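Progress report to Caron, equipment strand
31 August 2019

1. Position at the end of the period

The equipment strand is on schedule and slightly under budget. The main purchase of hand-held grippers from Irow has been made and delivered. The decision on the robot arm has been put back, for the reasons given in section 3.

We recorded 534 demonstrations with the grippers in this period. The plan agreed in March asked for 500 by this point, so we are a little ahead.

2. What has been bought

We ordered 12 hand-held grippers in a single batch. The original budget had them arriving in two lots, but Irow offered a lower unit price for one order and we took it. Caron agreed to the change in spend profile beforehand. Two units came with faulty trigger springs and were replaced under warranty at no cost to the grant.

Printed marker cubes were budgeted as a bought-in item. We now print them ourselves, and the saving has gone towards spare batteries and a second charging station. Batteries were under-provided in the first plan. A gripper in steady use needs a change before lunch, and with too few spares people were waiting.

Storage has cost more than planned. Uvov's quote for recorded data assumed shorter sessions, and we expect to use up to 50 per cent more space than we allowed for. The difference can be met from contingency.

3. The arm

We had two quotes for the arm, one from Nomari and one from Irow. Nomari's is cheaper to buy but needs a separate controller and a yearly service contract. Over the life of the project the two come out close together. We would like to hold the order until the wiping tasks are finished, as these will settle how much reach and payload we need – the present figures are estimates from the bid.

4. Work in hand 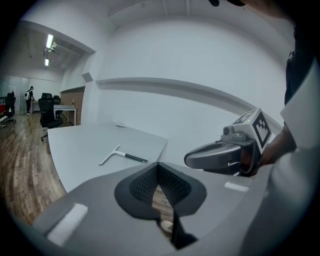

Wiping and cleaning tasks are taking up most of our recording time at present. They need little in the way of consumables, and the budget line for props is barely touched. The squeegee on the table, with its T-shaped head, is typical of the tools we use: cheap to replace and of a size the grippers can manage. We ask to move the unspent part of the props line into spare camera modules. Each gripper carries one, and we hold no spares.

5. Requests to Caron

Please confirm the move from props to camera modules.

Please confirm that the arm order may slip into the next period, with the funds carried over. Nomari will hold its price until the end of March. Irow has not yet said how long its quote stands, and we have asked for this in writing.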